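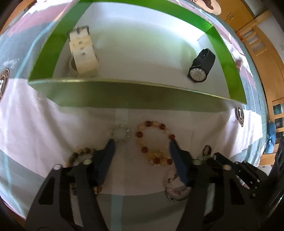 How I Sort My Bracelets and Watches (So I Can Find Them Before Work)

Posted Sep 27, 2025

I used to keep every bracelet I own in one drawstring pouch. If you've ever tried to get a single strand of beads out of a pouch full of other beads at six in the morning, you know how that goes. My favorite orange one was wrapped so tightly around a buckle that I wore a bare wrist to my cousin's wedding. Never again!

So now I do a sort-out every September, when the short sleeves start going away, and a quick one whenever things get messy. The whole thing takes me 15 minutes, a bit more if I stop to try everything on (I always stop to try everything on).

What you need

A shallow box with a flat bottom and low sides
A soft dry cloth
A table with a cloth over it
A small dish for anything broken

You don't need a real jewelry box. I bought one of those velvet ones with the little rolls from Funora years ago, and the rolls were too fat for half my bracelets. A plain open box works better for me, and if it's white inside you can spot a stray bead right away.

Step 1: Cover the table

Please don't do this on bare wood or glass. Beads roll, and they roll toward the heating vent. Any tablecloth will do, patterned or plain. Mine lives in the kitchen drawer and has seen plenty of soup.

Step 2: Take everything out

Tip the pouch out gently and spread things apart with your fingers. If two strands are hooked together, work from the clasp end and don't pull. I lost a whole string of seed beads in my Mokham apartment by pulling, and I was still finding them when I moved out.

Step 3: Watches go in the box first

They're the bulkiest, so they get first pick of the space. I buckle a soft strap loosely so it holds its loop and can stand up by itself. Stiffer ones I just lay down. Keep one at each end so the cases don't knock together, and wipe the backs while you're at it, because hand lotion builds up there like you wouldn't believe.
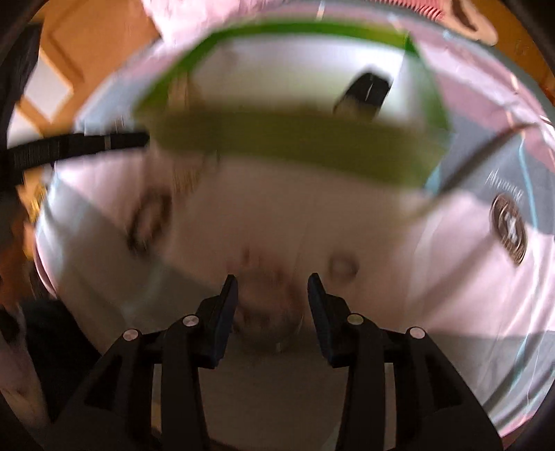 Green-rimmed, whitish shape out on the cloth, blurred.

Step 4: Line up the bracelets in front

Leave them on the cloth for now. I go by color: clear and sparkly stuff, then reds and oranges, browns like tiger eye, and pinks. Check each one as you go. Is the elastic getting thin? Does the charm still hang on properly? Give it a tiny stretch and look at the cord between the beads. If it looks fuzzy, into the dish it goes.

Step 5: Wipe, then put away

A dry cloth is plenty for stone beads. Skip the jewelry dip, especially if there's elastic inside. Once they're wiped, set the bracelets in the gap between the watches, each in its own little ring. Anything with a dangly charm goes near the edge so the charm isn't under something heavier.

Step 6: Deal with the dish

Restring what you can this week, or it'll sit there until spring. I use 0.7 mm elastic and tie a surgeon's knot, with a dab of glue if the bead hole is big enough to hide it.

Next up I'm tackling earrings, and I have 22 singles with no partner, so wish me luck.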